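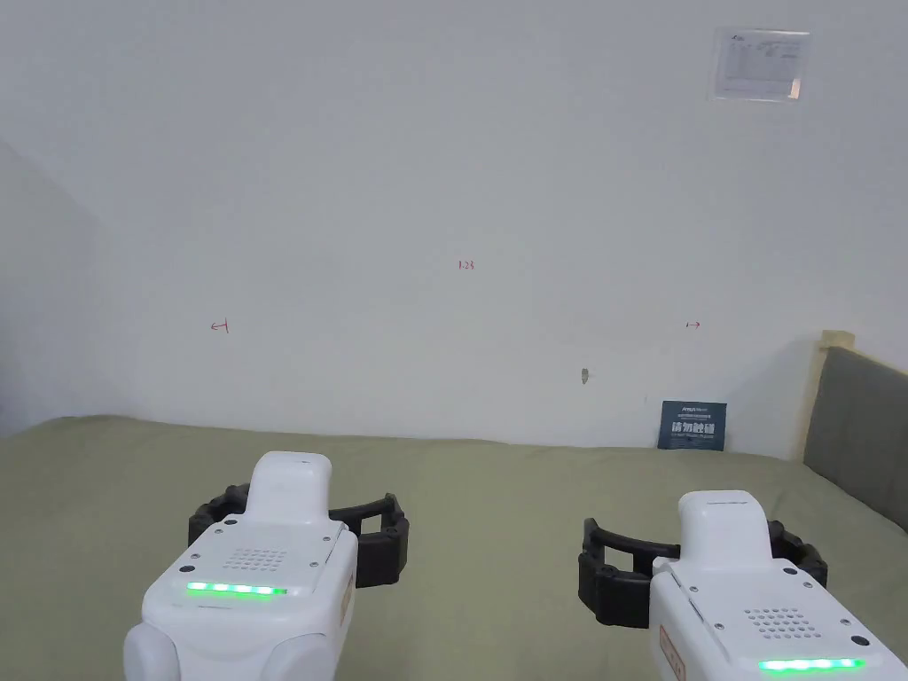
Bench 1-23, hand-held gripper pair: finger check and re-zero

Home | Notebook | Rigs | Spares | Search

Filed under: Workshop log / End effectors

March, started 09:40. D. Visser

Left unit reported as closing short of the right one in the Brutov runs. Both units on the green mat, fingers open, powered up. Green strip lit on both, five dots on the left. No fault pattern, so the boards are content and the problem is mechanical or in the stored zero.

Order of work was the same as last time:

1. Power down, wait for the strip to go out, then fingers off. Left unit first.
2. Clean the ribbed side of each finger with a dry brush. Solvent takes the surface off the black material and we have no spare left-hand set until Seo delivers.
3. Check pivots for play with the feeler. Left unit outer pivot loose, inner fine. Right unit both fine.
4. Outer pivot screw out, old threadlock cleaned off, new threadlock, nipped up by hand. Do not use the driver on these. The insert in the housing spins if it is forced, and then the whole shell has to come apart at the seam.
5. Fingers back on, power up, leave for 3 minutes before touching anything in the menu.
6. Re-zero fully open, then fully closed on the 70 mm gauge block.

Stored open count on the left was 346. It should sit under 200. After the re-zero it came in at 188 and stayed there through a power cycle. Right unit left alone apart from the brush.

Ran the Flurneck cycle file on both, 200 open/close, no load. Left unit finished within two counts of its starting value. Slight tick from the outer finger near full open for the first few cycles, then quiet. I think that is the new threadlock bedding in – check again tomorrow before it goes back on the rota.

The label on the side of the right unit is getting faint. Copy the serial into the rig sheet while it can still be read, and print a new one. The left needs looking at too.

Mat has crept again and is wrinkled along the back edge by the wall. It needs pulling flat and taping before the next calibration, as the gauge block rocks if it sits on a fold. The "do not touch" card stays up at the back until the second cycle run is done. Gevumness people are in at 14:00 and will want to pick the units up. They can have the demo pair from the cupboard.

To do:
- second cycle run, left unit, with the 70 mm block in the jaws
- order pivot screws and one left-hand finger set
- new label, right unit
- tape mat

Stopped 11:25. Both units powered down and left on charge.

Previous entry | Next entry | Back to rig list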